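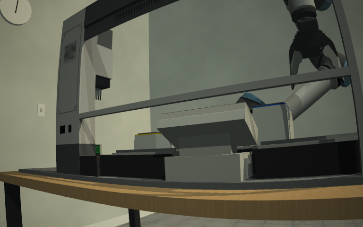 The gripper up over the front crossbar, with the tilted tray below it on the deck.

Workshop tips: collecting good examples on a simulated lab bench

If you have been following our Nistuser bench pages, you know we spend most evenings steering a simulated arm by hand and saving each run as an example for the learning system to copy. We have 598 saved as of September, and we threw out a good many before that (more than I like to admit!). These are the habits that have stuck, in no special order.

Name your runs before you start. We write the task first, then the slot, then the run number, and we type it while the scene is still loading. Renaming 40 files at midnight is a miserable job and you will get two of them swapped.

Move at one steady pace. It is tempting to rush the long swing across the bench and then creep in at the end, but the system learns your creeping too, and you get an arm that dithers over every plate. Pick a speed you can hold for the whole run and hold it.
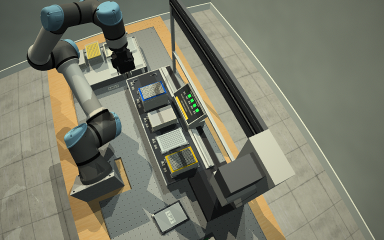

Deck from the shelf side: open slot nearest the gripper, then blue rack, plain block, white plate and yellow rack.

Learn your deck by slot and color. With a blue frame at one end of the row and a yellow one at the other, you can tell which way you are facing from almost any view, and that saves a lot of squinting when you change cameras. The printed slot labels help as well, so choose a view where you can read them.

Vary the starting pose a little every time. We shift ours after every 7 runs at the very least, and more often if we remember - a bit higher, a bit to the left, wrist turned a touch. Leave the labware alone while you do it and change that in a separate batch, or you will never know which change did the good.

Open the fingers early. Get them apart while you are still in clear space, pause for a breath, and then go in.

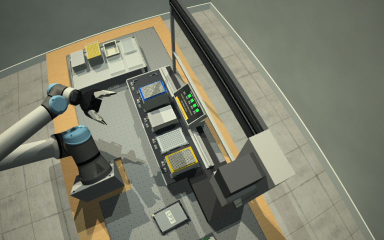

Fingers apart in the open space beside the deck.

Keep your fumbles, but keep them in their own folder. A run where you missed, backed off and tried again can be very useful later on. We sort ours in Vamameo with a plain one-word tag, and anything where the arm bumped the shelf gets its own tag.

Train small first. Our first try on the Jorau setup used 200 runs of a single pick, and it showed us we had been approaching from the same side all along. Better to find that out early! Next month's page will cover trimming the dead time off the front of each run, so have a few long ones ready.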